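Speaker notes: Hanging dark knitwear on coated wire
Session 2, Studden training room. Ieva Rozīte
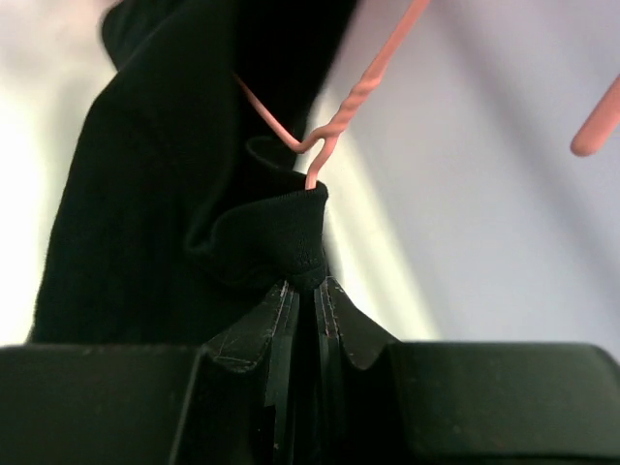

Start with the hanger. Coated wire is thin, light and cheap to store, and the coating gives more grip than bare metal. The load still sits on a narrow line at each shoulder. A heavy knit will take a ridge there after a few weeks.

Mention the Vestley stockroom: 600 hangers, one type, used for everything from blouses to winter cardigans. We moved the heavy knits to folded storage in April. The rest stayed on wire.

Black garments. Front, back and lining read as the same tone under store lighting. Find the neckline by its rib or its seam. Run a thumb along the edge until the stitch changes. Ask the room how they do it. Wait for answers.

Order of work:
Open the neck fully before the hanger goes near it.
Insert from the hem where the neck is tight. Do not stretch the collar over the shoulders of the hanger.
Seat one shoulder, then the other.
Turn out any fold caught under the wire.
Check that the hook faces the same way as the rest of the rail.

Twisted neck: the coating wears first on the raised turns of the wire. Discard once metal shows. Todberg stock was checked every 24 weeks.

Spacing on the rail is covered by Havlíček after the break. Skip if asked.

Practice round, 4 garments each. Black ones last.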